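Dokthorpe Community Kitchen
Minutes of the Snack Table Planning Meeting

Date: 6/14/23
Place: Studus Building, back kitchen
Present: Oriana Escobar (chair), Brenda Domínguez (minutes), four members of the serving team
Apologies: none received

1. Minutes of the last meeting
The May minutes were read and accepted with one correction. The delivery from Devaler came on the second Monday, and the minutes had it on the first. Brenda will change the copy in the binder.

2. Stock and orders
Brenda went through the cupboard list. Paper napkins are low. Small plates are fine for now. The group agreed to order 30 more small bowls from Devaler, in whatever color is cheapest. Oriana asked that the bill be sent to the Toledo Street address, as the last one went to the old office and was paid 14 days late.
Action: Brenda to place the order.

3. Dishwasher
The lower rack still comes off its track when it is pulled out all the way. Oriana has called the repair company twice and left messages. Until it is fixed, large trays are to be washed by hand and left on the drying rack overnight.
Action: Oriana to call again.

4. Fruit
There was a long discussion about grapes. Two members want them cut into small bunches before serving. Others felt this takes too much time on a busy afternoon. It was agreed to cut bunches for the children's table only and to leave one pair of kitchen scissors at the main table. Lemons will no longer be put out whole.

5. Table layout
Oriana would like the small table to be set the same way each week, whoever is on duty. Members talked through where things should go. Dark plate on the left, grapes in the middle, red bowl on the right. The green tray stands up along the back edge when it is not being used for carrying. Brenda asked if the tray could be kept under the table instead. It was left where it is for now.

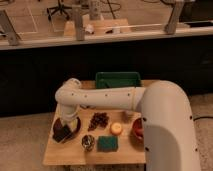
6. Cleaning rota
The rota for the next 6 weeks was passed around and filled in, except for the last week. The person on duty wipes down the tabletops, takes out the trash and checks that the fridge door is shut.
Action: Brenda to post the rota on the fridge and find someone for the open week.

7. Other business
The spare key is missing from its hook. Anyone who has it should return it to Oriana.

Next meeting: to be set by email. The meeting closed at 4 p.m.

Minutes taken by Brenda Domínguez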